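Surface Care Notes: Light-Colored Worktops and Floors

Kemside Facilities Newsletter, September 11, 2025
Compiled by Ruoxi Yu, Interiors Maintenance

The July inspection covered 904 square feet of light worktop in the Ludby and Courtois buildings. Most of the wear was fine surface scratching, with small brown specks in places. Scratches of this type hold soil and make a clean top look gray. They do not affect use and are not a reason to request a replacement.

Routine cleaning stays the same: a damp microfiber cloth, neutral cleaner at the label dilution, then a second cloth with plain water. Powdered cleansers and green scouring pads remain off the approved list. 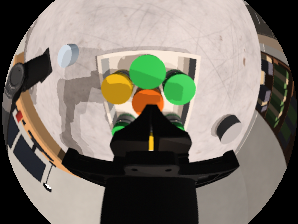
Can a scratched top be polished back to an even finish?
Only if the scratch cannot be felt with a fingernail. Deeper marks need a sanding pass by the contractor, Prunon, and the work order should list the room, the top and the length of the mark.

Specks that stay after normal cleaning should be treated once with a paste of baking soda and water. Leave the paste on for 30 minutes, lift it with a plastic scraper and rinse. Do not repeat on the same day. If the speck is still there, log it as a stain under code 1522 — the older code for "surface damage" sends the ticket to the wrong queue.

Table edges collect more soil than the tops and are often missed. Wipe the rim and the underside lip weekly. Check leg fasteners at the same visit and tighten by hand only.
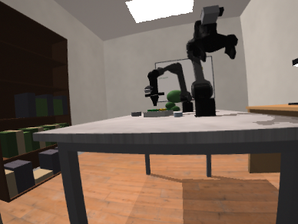

White table with pale mottled top and dark gray legs.

Rugs over plank floors need a separate schedule. Grit works through the pile and scratches the finish underneath, so the rug has to be lifted, not just vacuumed from above. Lift and sweep every six weeks. Rotate the rug a half turn when it goes back down to even out fading of the boards.

Rubber-backed pads can discolor some wood finishes. Felt pads are in stock at Courtois, second-floor supply room.
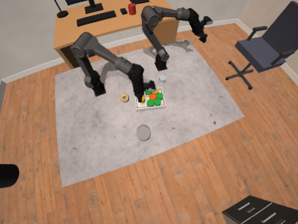
Light gray rug on orange-brown wood planks.

Requests for pads and scrapers go through the regular supply form. Ludby orders are filled from the Courtois stock until the Ludby shelves are reinstalled.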